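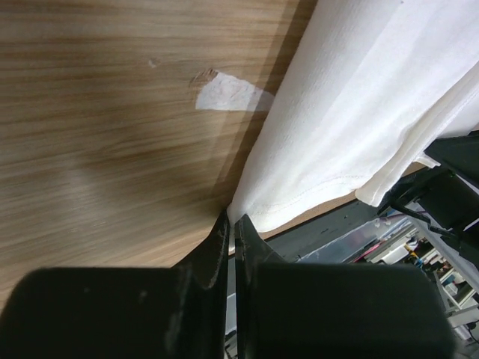
Household Tasks Work Package: Progress Report for the Period Ending February

Print this page | E-mail this page

Search this site Enter keywords Go

Submitted to the Muriithi Fund by Torunn Ljungberg, project lead, Pivdale Laboratory

1. Purpose of the work

The grant supports a practical question: which routine chores in a home or a small laundry can be handed to a two-armed machine at the present state of the art, and which cannot. This report covers cloth handling. Shelf stocking at the Rumby shop site will be reported separately.

2. Activity in the period

The team completed 300 attempts at picking up and straightening a single piece of white cloth on a tabletop. The task was divided into four stages: locating a corner, gripping it, lifting it clear of the table, and laying the cloth out flat. Each stage was scored separately by a member of staff who had not set up the attempt.

Gripping by the corner remains the preferred method. With the hem pinched between the two fingertips, the position of the rest of the cloth can be estimated with fair confidence. Grips taken farther in, on a fold, gave poor results at the laying-out stage and were dropped from the plan after the first 100 attempts.

3. Findings to date

The first two stages are now dependable enough for unattended running during the working day. Lifting is satisfactory when the cloth lies in a single layer. Where one part is folded over another, the second arm often takes both layers, and the attempt has to be restarted by hand.

Laying out is the weakest stage. The machine needed 19 minutes to straighten one badly crumpled piece, a job that a person at the same table finished in seconds. On this evidence we would not advise any household or laundry to plan around the equipment yet – although the handling of corners has improved more than we expected when the proposal was written.

4. Difficulties

White cloth under strong light shows little contrast, and shallow creases are easily missed. Marks and worn patches on the table have also been mistaken for fabric on occasion. We have kept the same tabletop in use, as homes and shops will present similar surfaces.

Delivery of replacement fingertips from Gresik was later than agreed. The work was rearranged and no funds were lost.

5. Next period

Trials will move to colored and patterned cloth, then to hand towels. A review with the Fund's officer is scheduled for Thursday at the laboratory. We request approval to transfer the unspent travel allowance to staff time for scoring.

Print this page | E-mail this page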